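Tremeo Household Waste Text Corpus – README

Version notes

The current release replaces the one issued in April. Record identifiers did not change between the two. If you built anything on the earlier release, see the section on label changes before merging.

Summary

Tremeo is a collection of 983 short written notices on household waste and recycling, gathered from leaflets, bin stickers, building lobby posters and collection calendars. Each notice was transcribed by hand and labeled for the material it covers, the action it asks for, and any condition attached to that action ("rinse first," "remove cap," "flatten"). The corpus is meant for work on instruction text: condition extraction, plain-language rewriting, and comparison of rules across collection areas.

The collection was compiled at Grelteck by Tin-yau Hung. Transcription and labeling used Clodeck, an in-house annotation tool. You don't need Clodeck to read the files.

Contents

notices.csv – one row per notice
conditions.csv – one row per labeled condition, linked by notice_id
areas.csv – collection areas, with the sorting scheme in force when the notice was gathered
splits/ – train, dev and test lists
guidelines.txt – labeling guidelines, final version
CHANGES – differences from the April release

All files are UTF-8 with Unix line endings. Fields containing commas or line breaks are quoted. Empty fields mean "not stated in the notice." They don't mean "no."

Fields in notices.csv

notice_id: string, stable across releases
area_id: string, key into areas.csv
source_type: leaflet, sticker, poster, calendar or other
text: full transcription, original spelling kept
material: one or more of plastic, metal, glass, paper, carton, food, textile, mixed, hazardous
action: one of place, bag, return, hold, refuse
audience: resident, building staff, business or unspecified

Multiple materials are separated by a vertical bar. The order within the field carries no meaning. Line breaks from the printed layout were kept only where they separate list entries; line breaks caused by column width were removed.
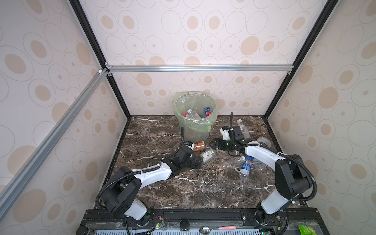

Fields in conditions.csv

condition_id: string
notice_id: string, key into notices.csv
type: rinse, empty, decap, flatten, separate, size_limit, time_window, bag_type or other
span_start, span_end: character offsets into the text field, zero-based, end exclusive
polarity: required, optional or forbidden
note: free text from the labeler, often empty

Offsets count Unicode code points. Software that counts bytes or UTF-16 units will be off on notices with accented characters or symbols. This was the most common problem reported against the first release – check it before reporting a span error.

A condition can be split across a notice, as in "Bottles (caps off) and jars go in the blue bin. Leave caps on the jars." In these cases each part gets its own row. There is no field linking the parts. We tried one and agreement between labelers was too low to keep it.

Splits

The test list holds 200 notices and the dev list holds 100. The remainder are training data. Splits were made by collection area, so no area appears in more than one list. This makes the test list harder than a random draw, since wording tends to be copied within an area from one leaflet to the next. Scores from a random split should not be compared with scores from the supplied one.

Labeling procedure

Every notice was labeled once. A further 236 were labeled a second time by a person who had not seen the first set of labels. Disagreements in the doubly labeled part were settled by discussion and the settled version is the one released. The unsettled labels are not included.

Labelers were told to mark only what the text says. A leaflet that lists "clean bottles" gets a rinse condition, with polarity required. A leaflet that lists "bottles" gets none, even where the area is known to reject unrinsed ones. Where a notice pointed to a drawing for part of its meaning, the drawing was ignored and the word "drawing" was entered in the note field.

Caps gave the most trouble. Some areas want plastic caps left on, some want them off and binned with the bottle, and some want them off and placed with other small plastics. All three are recorded under decap, and polarity does most of the work: forbidden means the cap stays on. The third case also gets a separate condition. 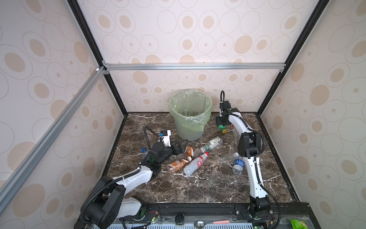
Bag rules come next. Many notices permit a liner for food waste but forbid bagging for bottles and cans. A single sentence often covers both, and the span for each condition then overlaps the other. Overlapping spans are allowed throughout the corpus. Readers that assume flat, non-overlapping spans will drop rows without warning.

Label changes from the April release

The type "clean" was split into rinse and empty.
The type "lid" was renamed decap and now covers caps, lids and pump tops.
The action "deposit" was renamed return to avoid confusion with placing an item in a bin.
Cartons were moved out of paper into their own material value.
Su, the small side set of handwritten notices, was folded into the main files. These rows have source_type "other" and the prefix su_ in notice_id.

Known problems

Transcriptions keep misprints. A few misprints change the meaning, and those were labeled as printed.

Seasonal calendars are overrepresented among notices with a time_window condition. A model trained on these will tend to predict time_window for any text containing a month name.

Textile and hazardous are thin. Don't report per-class results for either without giving the class size.

Several areas changed their schemes while notices were being gathered. The scheme column in areas.csv gives the scheme at the time of gathering and should not be read as current. Nothing in the corpus should be used to tell residents what to put in a bin.

Some notices came with a second language on the reverse. Only the English side was transcribed.

Loading

Any standard CSV reader will work. Read every column as text and convert the two offset columns to integers afterward. Readers that guess types tend to turn area_id into a number and strip its leading zeros, after which the join to areas.csv fails for those rows.

Last revised December 30, 2020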